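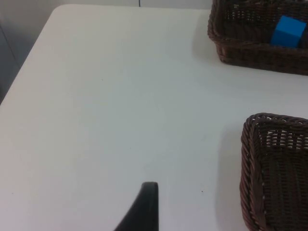
Llevaba mucho tiempo con ganas de montar un brazo robótico, y al final me decidí por el Kitik de Drumell, que me costó 559 euros, más otros 129 por la cámara de muñeca (se vende aparte, ya me podían haber avisado antes de llegar al carrito). Lo monté en Taltetti, el taller compartido al que voy por las tardes, y allí sigue, con su mesa blanca y sus cestas trenzadas. El ejercicio que más repito es mover bloques de una cesta a otra, y un bloque azul vivo como ese, sobre un trenzado tan oscuro, se distingue de maravilla en la pantalla.

El montaje me llevó 22 horas repartidas en varias tardes de julio. Las instrucciones son claras hasta que llegas al codo, donde un dibujo está girado respecto al anterior, y yo atornillé media articulación al revés – con toda mi buena fe, eso sí. Gerrit Wouters, que ya había montado el suyo, me lo hizo ver con muchísima paciencia y me prestó una llave mejor que la que viene en la caja.
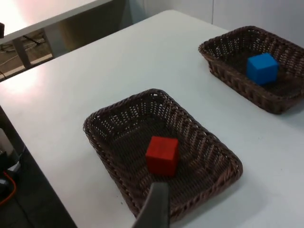

Foto: Do-yoon Heo

La pinza me tiene encantada. Los dedos son sencillos, se cambian con dos tornillos y con los cubos se entienden muy bien, aunque al principio apretaba demasiado y tuve que bajar la fuerza en el programa. El fabricante habla de 800 gramos de carga; yo no he pasado de cosas ligeras, así que ahí no puedo opinar. 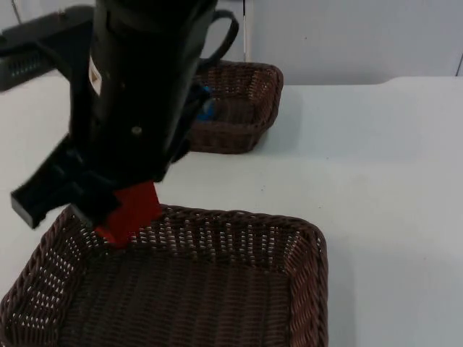
Lo que menos me gusta es el cableado. Las bridas de serie se quedan cortas y hay que dejar holgura de sobra para que el brazo gire sin tirones, de modo que acabé comprando unas de Tjoa, más largas y blanditas. También echo en falta una manera cómoda de guardar las posiciones: el programa las borra si cierras la ventana sin querer (¡y yo la cierro mucho!).
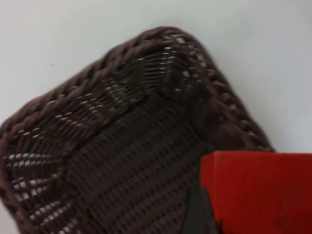

El bloque rojo y la cesta, desde la cámara de la muñeca.

La cámara, por cierto, la volvería a comprar. Con los movimientos rápidos pierde algo de detalle, pero ayuda muchísimo a colocar la pinza en los últimos centímetros. Le pongo cuatro estrellas de cinco, y la quinta se la guardo a Drumell para cuando corrija el dibujo del codo.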